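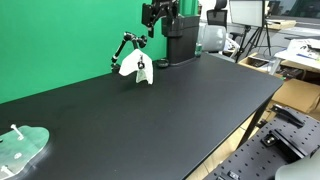
White cloth on the clip, January 2019

Second day with the Skotau planner. Evbridge claims it handles fabric without any tuning, and I'll believe that when I see it in the logs. The cloth has no fixed shape, so the cost map is guessing at best.

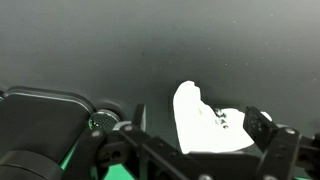 Diane Paquette thinks I should stop blaming perception and look at the timestamps first. Fine. I looked. Wrist stream is 13 ms behind the joint states — enough to matter close to the table, maybe. I'm not sold. 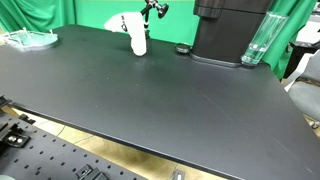
Wiriya wrote back that 1000 samples per plan is plenty and that my collision margin is silly. It's 5 mm. I left it alone and reran the Zuna replay tool, which crashed on load again.

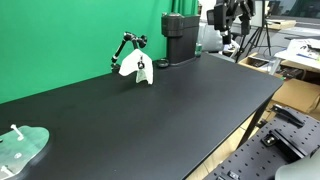
Still to do
Fix the clock offset. Read the release notes, all 7 pages.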